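Ticket 1114: Booking page double-charging for hall hire
Status: Open (again)
Product: Druva Bookings
Raised by: Erlinda Dagdag, Skotham Hall
Assigned: Sorin Todorova

Erlinda Dagdag, 9:15 am
Hi, me again. The booking page has charged the Tuesday-style regulars twice for May. By regulars I mean anyone on a repeating booking: choir, the quilters, the man who hires the small room and practises the bagpipes in it with the window open. One-off hirers are fine. I've refunded the choir by hand because their conductor phones.

Sorin Todorova, 10:02 am
Thanks Erlinda. Could you clear your browser cache and try again?

Erlinda Dagdag, 10:09 am
I've cleared it. The money is still gone from their accounts. I didn't have high hopes.

Sorin Todorova, 10:40 am
Fair enough. Can you tell me which version you're on, and whether anyone changed the invoice settings recently? It's the grey number at the bottom of the Admin page.

Erlinda Dagdag, 11:20 am
Version 2.17. Nobody admits to changing anything, so I looked at the activity log. Bergþóra Hjaltadóttir went in last month to fix the spelling of "kitchenette" and saved the page. I've asked her and she says she only touched the one word. The log says she saved 15 settings. I believe both of them.

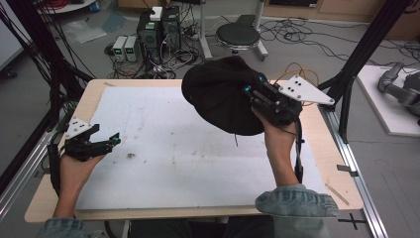
The other thing I noticed is that the duplicate invoices have the old logo on them, the one with the crooked roof, and the proper ones have the new logo. So it looks to me as though two templates are running at once and each of them thinks it's in charge. We have a similar arrangement with the heating.

Sorin Todorova, 1:05 pm
That's a really useful spot. When you save the wording page in 2.17 it can switch archived templates back on. Please go to Admin > Invoices > Templates, tick "Show archived", and turn off anything you don't recognise.

Erlinda Dagdag, 1:31 pm
I don't have "Show archived". I have "Show", and then a blank space where a word might once have been.

Sorin Todorova, 1:48 pm
Click the blank space.

Erlinda Dagdag, 1:52 pm
Well, that worked. The old template was on, as was one called "TEST do not use", which is set to send a reminder at midnight. I've turned both off. Does that explain why the quilters have been getting an email that says "Dear FIRSTNAME"? They thought it was charming and one of them has stitched it on a cushion.

Sorin Todorova, 2:10 pm
It does, yes. I've passed the blank label on to Gunnlaugur Skov in our interface team. Refunds for the remaining duplicates should go out tonight. I'll mark this as solved.

Erlinda Dagdag, 8:47 am, next day
Please unmark it. The refunds went out, thank you, but the choir got one too, on top of the one I did by hand. They've now had the hall for nothing and their conductor has not phoned.

Sorin Todorova, 9:30 am
Reopened. The refund job doesn't look at manual refunds. You can raise a correction invoice under Admin > Adjustments. Please use the new template.

Erlinda Dagdag, 9:34 am
It's offering me the crooked roof.

Sorin Todorova, 9:36 am
Please don't press Save. I'm getting Gunnlaugur.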